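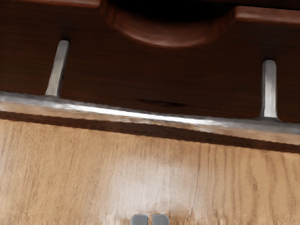
Fig. 1 - Bar handle on a dark timber panel, with curved finger cutout in the edge above

Section 4. Fitting handles and first clean

Read all of this before you drill. Applies to the Grasia drawer units and the Hopkin sideboard. Doors are in Section 5, different template, don't mix them up.

4.1 Before you start

You need: drill, 5 mm bit for timber, masking tape, pencil, steel rule, small Phillips screwdriver (hand one, not the driver). Clamp if you've got it. Scrap bit of timber.

Screws are in the bag marked H. The long ones are for the 33 mm drawer fronts, short ones for thin fronts. If you got only one length, ring us before going any further.

CAUTION: Long screws in a thin front will bottom out and push the handle off the face. Do not pack them with washers.

4.2 Marking out

1. Take the drawer right out. Empty it first.
2. Lay it on its back on a towel or old blanket, front facing up. Not on concrete.
3. Run masking tape across where the handle will sit. Press it down hard. The tape stops the finish chipping and gives you something to write on.
4. Find the centre of the front with the rule. Measure from both ends, should be the same mark.
5. Line up the centre of the paper template with your mark. Check the template prints at full size - there's a scale bar in the corner.
6. Prick both hole centres through the paper with a nail or bradawl.

Note: On a stack of drawers, mark the top one, fit it, stand back and have a look. Then do the rest. Much easier to fill 2 holes than a whole stack of them.

4.3 Drilling

1. Clamp scrap timber behind the front. Keeps the back from splintering.
2. Drill from the face through to the back. Slow speed, hold it square, let the bit do the work.
3. Back the bit out a couple of times to clear the dust.
4. Peel the tape off gently, pulling back along the grain.
5. Wipe both sides with a dry cloth.

CAUTION: Safety glasses on. Keep your other hand out from behind the front.

4.4 Fitting

1. Push the screws through from the inside of the drawer.
2. Start both in the handle by hand, a few turns each. Don't tighten one all the way first or the second wont line up.
3. Tighten a bit at a time, side to side, until snug.
4. Give the handle a light tug. If it moves, another quarter turn.
5. Drawer back on its runners, push until it clicks.

Note: Holes slightly out? Open them up with a 6 mm bit from the inside only. The screw head still covers it.

CAUTION: No power driver on the final turns. The threads in the handle are soft and will strip, and stripped threads are not covered.

4.5 First clean

Wait until all the sawdust is off the piece. Dust plus a damp cloth makes a paste and it gets into the grain.

Timber: soft cloth, barely damp, along the grain. Dry straight after. Branenero oil once the piece has been in the room for a week or so, thin coat, wipe off the excess after ten minutes. Oily rags go flat outside to dry, never screwed up in a bin - they can catch fire on there own.

Metal handles: warm water and a drop of dish soap. No steel wool, no bleach, no cream cleanser.

4.6 Later on

Check the screws after the first month, then when you think of it. Timber moves with the seasons and handles on heavy drawers work loose first.

Spare screws and templates: quote part 1669 for the H bag, and the model name from the sticker under the bottom drawer. Ask for Nadhirah Tarigan at the Ronik parts desk, she has the old sizes as well.

Go to Section 5 for doors.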